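Magazine > Home & Table > Features

Search this section Enter keyword Go

The Table That Does Everything

Furniture makers want us to believe one surface can hold a whole life. I spent February trying to agree with them.

The pitch is always the same. Dinner, homework, bills, a bit of vegetable chopping, a birthday card that needs signing: all of it on one generous slab of pale wood, with the light coming in sideways. Folari, which sells a plank-top model called the Nisach, prints the idea across two pages of its catalog. There is a bowl in the photo, naturally. There is always a bowl.

I have nothing against plank tops. I grew up eating off one, and I know what lives in the seams. Flour, mostly, and sugar, and the gray paste you get when both of them meet a damp cloth. The showroom in Nyitrai, where I went to see the Nisach, keeps its floor model very clean, and when I asked how one gets a crumb out of the gap between two boards I was handed a leaflet about oil.

The oil costs $33 a bottle. The leaflet recommends it twice a year, "or more often in active households." I would like to meet the inactive household that buys a six-foot table.

What bothers me more is the talk about objects. The new thinking, if you read enough of these brochures, is that a few everyday items left out on the table make a room feel lived in. One stylist's handout suggested a ceramic bowl, something from the garden and something to write with. I followed it for most of a month. The bowl filled up with rubber bands and a dead battery. The something from the garden went soft. The something to write with was a marker, and I can report that a marker on pale wood is an accident waiting for a child.

Marker is worth a paragraph of its own. Folari describes its finish as "wipeable," and I bought a sample board to find out. Ballpoint came off with dish soap. Beet juice left a pink ghost that faded by the next morning. Permanent black sank into the grain and stayed there through soap, rubbing alcohol and a spoonful of baking soda. The leaflet says to sand lightly and re-oil, so there goes the $33.

Fuvden, the cheaper rival, takes the other road and seals everything under a thick clear coat. Nothing gets in. Its smallest table is $461 against $473 for the Folari of the same size, a gap that hardly deserves the word cheaper, and the coat scratches white the first time a glazed bowl with a rough foot is dragged across it. I did this on purpose, with a store employee watching. She said felt pads were sold separately.

So what do people really need? I asked the magazine's readers, and 170 wrote back. Few of them mentioned style. They wanted a surface they could cut a carrot near without panic, if not directly on. They wanted to push the pens to one end at six in the evening and set down plates. Plenty had old tables with rings and gouges on them and had stopped minding years ago.

I suspect that is where I've landed too, though I still distrust the word "patina," which in my experience is what a salesperson calls damage once it has been paid for. A pale top shows everything for the first two years. After that it shows so much that one more mark makes no difference. If you can stand the first two years, buy the wood. If you can't, get a tablecloth – and skip the bowl until you have something to put in it.

COMMENTS

plainpine: We cut vegetables straight on ours. It's a table. It has a dent in it from 11 kids' birthday parties and it still holds up the food.

mrs_gravy: A wooden toothpick, run along the seams once a week. No oil needed for that part.

oakorelse: Disagree about Fuvden. Had mine four years, with felt pads under everything, no scratches.

plainpine: "felt pads under everything" is my whole problem with it

tidyish: Hairspray on the marker, then wipe fast. Worked on my desk, but try it underneath first. And I'm keeping my bowl.

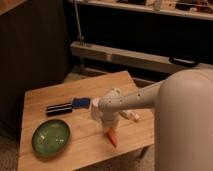 mrs_gravy: Hairspray took the finish off my sideboard, so yes, please try it underneath first.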